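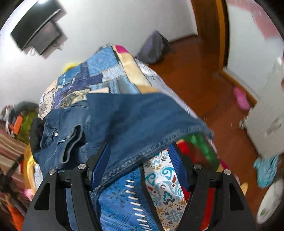
**Unit 4: Pilgrim routes and the written record**

Reading: Jansen, *The Cunda Diaries*, chapters 2 and 3.

The Cunda community kept a daily log of its teacher's walking journeys. Roos Jansen's edition prints 675 entries from a larger body of 3,000 loose sheets. The sheets were sorted by place, and the order of travel has to be worked out from the text.

### Types of source

- **Log entries.** Short, written the same evening. Place, weather, who walked, what was eaten.
- **Letters home.** Longer, and often copied out again by the person who received them.
- **Later memoirs.** Dictated up to 10 years afterwards. Speeches in these are set down in full, which the logs never do.

### The Goodall halt

The log gives one night at Goodall, in January. Two memoirs give three nights and add a silent vigil on the hill. Jansen follows the log but prints the vigil in a note. The present shrine stands on the hill, and its plaque follows the memoirs.

Terms to know: *halt*, *station*, *relic of contact*, *itinerary*.

### For the seminar

1. Compare entries 41 to 44 with the memoir extract.
2. Mark each statement that depends on a single witness.
3. Bring a one-page sketch map of the route from Goodall to Jineo. Distances are in Jansen's appendix B.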